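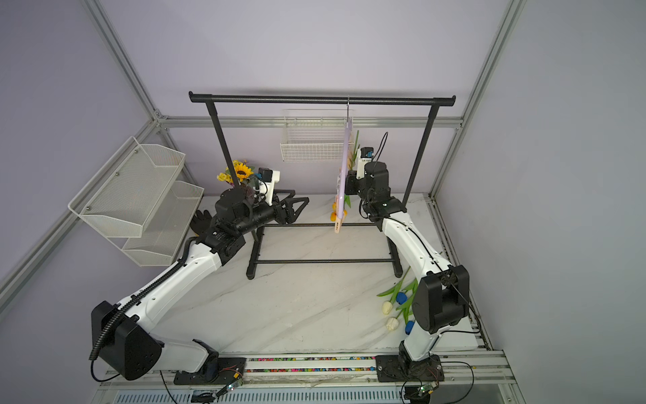 Radwan Street Clothing Swap – minutes of the planning meeting

Last updated: 11 Dec 2018

Minutes by me again (Ilham), so apologies for the rambling. Present were Essam Belkadi, Milovan Begović, Latifa Helmy and yours truly. Othmane Tazi sent his regrets, and also sent a tin of shortbread with Latifa, so he was forgiven pretty quickly.

Last minutes
Accepted with one fix. I'd written that Milovan offered to iron everything. He offered to lend his iron. Sorry, Milovan!

How the spring swap went
Essam went through the door sheet. We had 67 people sign in, and 29 of them were new to us, so the flyers at the laundromat did their job. Latifa thought the kids' table was a mess by mid-morning and I have to agree – everything got tipped into one heap and the sizes went out the window. We're going to sort kids' clothes by age next time and keep the baby things up at the front where the strollers can get to them.

Winter coats
This one took up most of the night. We've got lots of adult coats and hardly any for kids. Essam wants to hold some back for the February swap so there's still something warm on offer. Latifa would sooner put the lot out, as people need them when it's cold and not when it suits us. We went back and forth and ended up agreeing to hold back 12 adult coats and put out every kids' coat we have. Latifa asked me to write down that she still isn't keen, so there you go.

Tokens
Milovan would like to drop them and just let people take what they like. Essam likes the tokens (he did cut them all out himself, in his favourite colour). We'll keep one token per item for now, with a limit of 6 for anyone who turns up with nothing to trade. Kids' clothes stay free.

Hall and storage
The hall is ours for the February date, but the cupboard under the stairs has to be cleared before then. I've got room in my garage for the hangers and the signs. The shoe bins are too big for my car, so Milovan will bring his trailer. Please check the pockets before anything gets packed away – last time we found a house key and a very old mandarin.

Jobs
Essam – new flyers, and ask the library if they'll put one up
Latifa – call the school about kids' coats
Milovan – trailer, shoe bins, and the iron
Othmane – tea and coffee, if he's willing (Latifa to ask)
Me – labels for the kids' sizes, and these minutes

Other business
Latifa has been offered a bag of fabric scraps and wondered if anyone would want a mending table. I'd love one! Milovan can sew on a button and that's where he draws the line. We'll talk about it next time, when Othmane's here.

We wrapped up a bit after nine and Essam locked up.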